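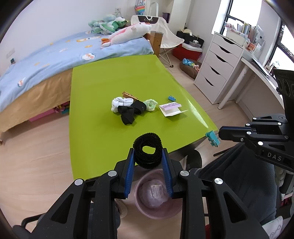 27 January 2025

So the Cukimthorpe swap shop is moving, and I can finally write about it because the lease got signed on Friday. I've been sitting on this for weeks and it nearly killed me.

If you've never been, the swap shop is the one behind the Szabo bakery on the lane, where you bring in clothes and household bits you're done with and take home somebody else's. No money changes hands. It opened in a garage with one clothes rack and a card table, and last year 2,848 people came through the door. I know the number because Denise Pilkington has a clicker at the entrance and she will chase you down the lane if you slip past without being clicked.

The new spot is the old Trimero shoe store on the main street, the one with the curved window. It's been sitting there with brown paper over the glass for ages and I'd started to think of it as part of the scenery. Denise got the keys and let me have a wander through. It's huge! There's a proper back room for sorting, a toilet that doesn't involve asking the baker, and all the shoe shelving is still up, so that's the kids' section more or less done before anyone lifts a finger.

Rent is the scary bit, of course. The lane place cost them next to nothing. The new landlord has given them a reduced rate until September and after that it goes up, and they'll need to find around 4,000 dollars a year more than they do now. A local grant covers half of that for the first year. The other 2,000 has to come from the gold coin jar, the mending nights and whatever else they can dream up. I asked Denise if she was worried and she said "yes, next question", so there you go.

The mending nights are going ahead as usual in the meantime, still in the old place. Shaohua Pan runs them and she's the reason I now own a winter coat with all its buttons. She told me she's hoping to run two sessions a week once they've got the extra room - one for plain hemming and patching, and one for zips, which she says deserve a night of their own. I agree. I've thrown out perfectly good jackets over a zip and I'm not proud of it.

A few things to know if you're planning a clear-out. They're not taking donations while they pack, so please don't leave bags in the lane, they get rained on and then someone has to cart them to the tip. When they reopen they'd love kids' school clothes, towels, and odd small stuff in decent nick. They've got more men's ties than they know what to do with. No more ties!

They could also use people with utes or trailers on moving day. It's 3 blocks, but there's a chest of drawers in there that came from the Sillitz farm auction and I swear it's made of lead. Lunch is on the bakery. Pop your name on the sheet by the old front door or tell Denise, who'll probably click you while she's at it.

I'll post the opening date as soon as I've got it.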